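How to Build a Salinity Current Tank at Home (or in the Back of a Classroom)

Jump to: What you need | Mixing | Setting up | Running it | Troubleshooting

I've been doing this demo every March for years now, and I still get a kick out of it. You pour colored salt water into one end of a tank and it sinks, hits the floor and creeps along the bottom like it has somewhere to be. It's a small-scale look at how dense water moves in the deep ocean, and it costs next to nothing if you already own a clear container!

What you need

A clear tank or storage box, the longer the better (mine holds about 4 gallons)
Table salt
Food coloring, blue and red
2 pitchers
A paper cup and a pushpin
A small stone to weigh down the cup
A desk lamp and a sheet of white paper for the background

Mixing the water

Fill the tank with plain tap water first and walk away from it for a good long while. I usually fill mine at breakfast and come back after lunch. If the water is still swirling from the faucet, your nice tidy current will turn into purple soup (ask me how I know).

Next, make the salty water. Take one pitcher of tap water from the same faucet, let it sit next to the tank so they end up at the same temperature, then stir in salt a spoonful at a time. Real seawater is around 35 grams of salt per liter, but I go a lot heavier for this. For a quart pitcher, half a cup of salt gives you a current that even the kids in the back row can see. Add blue coloring until it looks darker than you think you need.

Keep the second pitcher for the cold version, which I'll get to.

Setting up the table

Put the tank where it's going to stay before you fill it, please. Tape the white paper to the back and aim the lamp at it from behind, so the light comes through the water. Keep the lamp, its plug and anything else electrical well back from the tank and up off the table if you can, and dry your hands before you touch the switch.
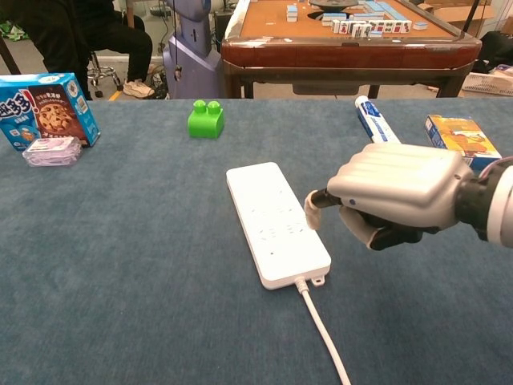
A power strip on a cloth-covered table.

Running it

Poke 4 holes in the side of the paper cup, low down near the bottom. Put the stone inside and set the cup in one corner of the tank, with the rim sticking up above the water. The cup will fill partway with tap water through the holes, and that's fine.

Now pour the blue water into the cup, slowly. Slower than that! You should see thin blue threads come out of the holes and drop straight to the floor of the tank, then spread out and slide toward the far end. When it gets there it'll bump the wall, rise a little and roll back on itself. My friend Urmila Kushwaha puts a flat rock in the middle of hers to stand in for an undersea ridge, and watching the blue pile up behind it and spill over is my favorite part of the whole thing.

The cold version

Rinse everything and start over with fresh tap water. This time skip the salt, chill the second pitcher in the fridge overnight and color it red. It sinks too, only lazier and with fuzzier edges. If you have the patience, try cold and salty together and compare all three.

Troubleshooting

The blue floats or hangs in the middle: your pitcher water is too warm or you were stingy with the salt.

Everything mixes right away: you poured too fast, or somebody leaned on the table.

You can't see the edge of the current: more coloring, and turn off the overhead lights.

The tank looks cloudy: some table salt has additives that do this. Pickling salt stays clear.

Bimla Goel wrote to ask if you can reuse the water. You can't, sadly, once the blue has spread all over the bottom. Dump it down the sink and not on your plants.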